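Grip-loss fault (Barnodico cell)

The grip-loss fault is the name we gave to a run of dropped hard drives on the Barnodico computer-dismantling cell at Jimside. I looked after the cell at the time, so forgive me if this entry rambles a bit!

It first showed up in July. The arm would pull a drive in its caddy, lift it, and let go partway through the move to the tray. Kanokwan Kaewsai went back through the logs and found 4 drops in 569 lifts, which doesn't sound like much until one lands on a motherboard.
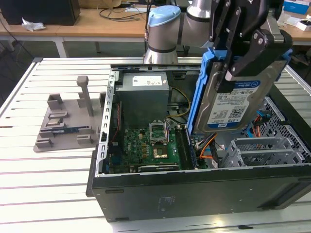
We blamed the caddies first (plastic, a bit slippery) and lost a good week to that. Then Ottmar Hinrichs spotted that the controller eased off the finger force to 80 per cent whenever the arm slowed down — a power-saving setting left over from an older job. Switching it off stopped the drops.

The safety side worried me more. After a drop the arm carried on as if it still held the drive, and Roya Ansari had already reached in once to pick one up. The cell now halts if the fingers close further than they should, and the guard stays locked until someone resets it.

See also: Gripper force limits; Guard interlocks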